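EL BOLETÍN DE ROVAU
Asuntos domésticos: la caja de las cajas

En mi casa hay un armario que no guarda nada. O, para ser exactos, guarda los envases de las cosas que están en otros sitios. La caja de la cafetera, la caja del router, la caja de una lámpara que regalamos hace dos mudanzas. Todas vacías, todas en perfecto estado, todas esperando una devolución cuyo plazo venció cuando aún teníamos otro alcalde.

Lo comenté en la última reunión de lectores y descubrí que el mal está extendido. Jianhua Jiang confesó que conserva el embalaje de un televisor que ya no tiene, por si el comprador se arrepiente. El comprador es su cuñado y vive en el piso de arriba. Hường Thái fue más lejos y nos enseñó en el teléfono una estantería entera dedicada a cajas metidas dentro de otras cajas, ordenadas por tamaño. Le preguntamos qué había en la más pequeña. Una bolsita de gel de sílice, nos dijo, y lo dijo con orgullo.

La justificación oficial es siempre la mudanza. «Cuando nos mudemos, lo agradeceremos.» Me he mudado 6 veces y puedo dar fe de que el día señalado las cajas originales no aparecen, están aplastadas debajo de la tabla de planchar o resultan tener la forma exacta de una batidora y de ningún otro objeto del universo. Acabamos todos en el mismo lugar, detrás del supermercado a las ocho de la tarde, pidiéndole cartón a un reponedor que nos mira con cansancio profesional.

Luego está la garantía. Hay quien sostiene que sin la caja no te arreglan nada, y lo sostiene con la misma firmeza con que otros hablan de los cortes de digestión. Yo llamé a Zanico, la tienda de la plaza, para salir de dudas. Me contestaron que les bastaba el tique. El tique, por supuesto, estaba dentro de la caja, y la caja era la única que había tirado en mi vida.
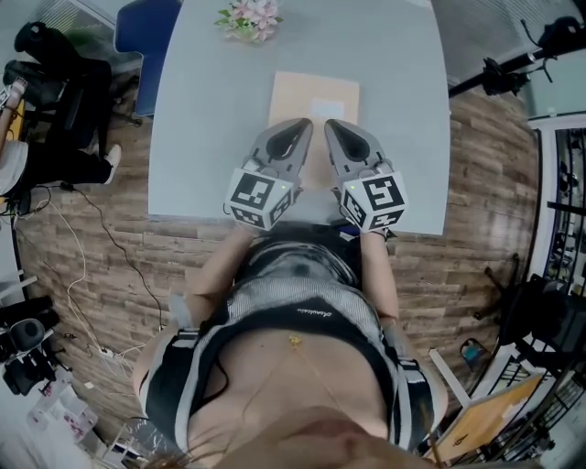 De modo que en junio decidí vaciar el armario. Preparé café, me puse ropa vieja y abrí las puertas con la actitud de quien va a resolver el asunto antes de comer. A las cinco de la tarde seguía sentado en el pasillo, leyendo el manual de una yogurtera. Había conseguido descartar dos cajas y rescatar una tercera que mi mujer había bajado al portal sin consultarme.

El desmontaje tiene su técnica, y aquí sí puedo ser útil. Se empieza siempre por el fondo, nunca por las solapas, que son las que más tientan. La cinta adhesiva se corta a lo largo y se retira antes de plegar. Los corchos blancos van aparte y conviene no partirlos dentro de casa, salvo que a uno le guste encontrar bolitas en los calcetines hasta Navidad. Una vez planas, las cajas se atan con cuerda en paquetes que pueda levantar una persona sin pronunciar palabras que luego repita el niño.

El contenedor azul de nuestra calle merece capítulo propio. Quien diseñó la ranura debió de pensar en un pueblo que solo recibía cartas. He visto a vecinos respetables pelearse con el embalaje de un colchón hasta perder las gafas, y he visto a otros dejarlo apoyado al lado con mucha delicadeza, como si el cartón fuera a entrar solo cuando se sintiera preparado. El punto limpio de Hundasach tiene una boca bastante más generosa y abre hasta las 9 de la noche, aunque hay que ir en coche y llevar el carné de residente. El mío está en una caja.

Hường propone organizar un intercambio: cada cual trae las que le sobran y se lleva las que necesita. Me parece una idea estupenda en la que, si mis cálculos no fallan, todos volveremos a casa con más cajas. Jianhua ya ha preguntado si habrá alguna de televisor, de un tamaño un poco mayor que la suya, para guardarla dentro.

Los interesados pueden apuntarse en el mostrador del bar Cao, donde hemos dejado una hoja y un bolígrafo atado con cordel. Se ruega traer el material plegado, sin grapas y sin mascotas dentro, que el año pasado con los libros ya tuvimos el episodio del gato. Para transportar lo que consigan, Zanico nos presta un carrito. Hay que devolverlo con su embalaje original.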